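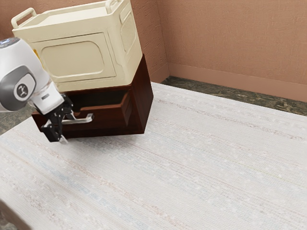 Abbas Mahmoudi wrote in to say his gripper let go on the drawer pull again, third time since June, same spot every time, and were we going to put something on the product page or did he have to keep emailing. Fair. Page is updated. Read all of it before you order or before you run the next drawer task.

Deken two-finger gripper fingertip set – SERVICE NOTICE and replacement kit

Status: old pads withdrawn. Replacement pads shipping.
Applies to: all Deken fingertip sets with the first style pad, bought from us or from Phromma.
Does not apply to: sets sold as Deken B. Those already have the new pad.

What goes wrong

Pad creeps on the fingertip under a sideways pull. You won't see it on pick and place. You will see it on drawers, cabinet doors, anything with a bar handle where the arm pulls back and the load goes across the pad and not into it. Pad shifts a little each cycle, grip gets shallower, then the handle slips out in the middle of the pull. The force reading drops to nothing and the arm carries on backward at whatever speed you gave it.

Worst case so far was a customer with a small appliance standing on the cabinet. Handle let go, arm came back in for the retry, caught the drawer front at an angle and shoved the whole stack. Appliance went over the back edge. No one was hurt, nobody was in the cell. But the retry should not have run. More on that below.

When it happens

Our bench at Vasemham ran the old pads on a plain drawer with a horizontal bar handle. First visible creep at 500 pulls. Dropped the handle at 600. Same drawer and same program with the new pads, no creep at the same count and we stopped there. Longer run is on now, numbers go here when we have them.

A stiff drawer brings it on sooner. So does an off-center grasp. Reports from customers don't line up neatly with our count, one lab got it in the first week, so don't treat 500 as a safe number. Treat the old pads as done.

Check yours

Power down and lock out first. Hand goes between the fingers for this, so no shortcuts.

Push each pad sideways with your thumb. Any movement at all, pull it from service.
Look at the top edge of the pad where it meets the finger. A shiny line or a gap means it has already moved.
Both pads, not just one. The fixed-side pad tends to look ok when it isnt.

Do not glue the old pads back down. Two people have tried it. The glue holds the pad and then the pad tears, and that's a worse failure – no warning creep.

Simulation users

Several of you rehearse the drawer task in sim first and the problem never shows up there. It won't. Our Deken model file has the pad fixed solid to the finger, with a friction value that was set too high from the start. Our mistake. New model file has the lower value plus an optional slip setting, off by default, turn it on for any pulling task. If you have a policy that was tuned on the old file, run it again on the new one before you put it near real furniture. Expect lower success on the partly open drawer starts. We got lower too.

Retry setting

Separate from the pads but it made everything worse. The Serkska controller add-on shipped with auto retry ON after a lost grasp. Update 42 changes it to OFF and adds a stop and hold when force drops suddenly during a pull. Install it even if your pads are fine. If you can't update right now, set retry count to zero by hand and save the profile, it does not save by itself.

After the update a lost grasp needs a person to clear it. Yes it's slower. Leave it that way. And take loose items off the top of the cabinet until you have run the new setup at low speed.

What's in the replacement kit

2 pads, new style, with a backing plate that keys into the finger
2 retaining screws, short
Driver bit
Printed fitting card

Fits existing Deken fingers, no need to change the gripper body. Takes a few minutes per side. Re-zero the gripper width afterwards, the new pads are slightly thicker and it will read closed too early if you skip it.

Cost

Free to anyone with affected pads. No need to send teh old ones back. Bought through Phromma, ask us anyway, we'll cover it. One kit per gripper, so say how many grippers you have.

How to get it

Use the contact form, choose Deken service notice, give the serial from the side of the gripper body and a shipping address. Orders in before 3 p.m. go out same day while stock lasts. Stock is OK at the moment.

If you have had a dropped handle, send the controller log with the request, even a messy one. Abbas sent his and the retry fault was sitting right in it.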